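Can I put a second coat of wax finish on a tabletop without stripping the first?

I have a big pale tabletop that I finished with Predeo hard wax oil in August. One coat, buffed off after 20 minutes like the can says. It looks fine but coffee rings show up if a mug sits there for an hour. I have half a can left. Do I need to sand back to bare wood first, or can I go right over it? The top was sanded to 200 before the first coat.

2 replies

You can go over it. Hard wax oil is made to be recoated and you don't need to strip anything. Wash the top with a little dish soap in warm water, let it dry overnight, then scuff it lightly with a gray pad. You only want to knock the shine off. Vacuum the dust and wipe with a clean cloth.

Put the second coat on much thinner than the first. Most people use too much and then it stays tacky for days. Work in small sections and wipe off everything that will come off.
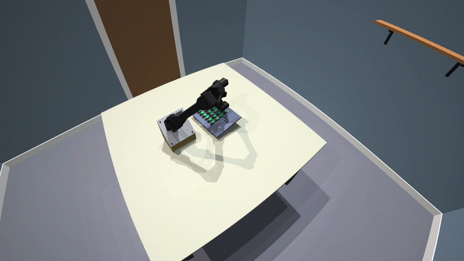 Give it a full week before you set anything heavy or hot on it. It will feel dry the next day but it is still soft underneath. For the rings you already have, rub those spots with the pad a bit longer before you recoat. If they went into the wood you may have to sand those areas by hand and blend out from there - start with 315 if you can get it, or whatever is close.

Also check the half can. If there is a skin on top, cut it out and strain the rest. If it has gone to jelly, throw it away and get a new one. Lay the used rags out flat outside to dry, don't ball them up. They can catch fire.

I used the Coltance one and never had rings, but I did 2 coats from the start. Not sure if it works over Predeo, so try the underside first. Coasters are cheaper.

Contact us | Copyright Skemine Home Help | Back to top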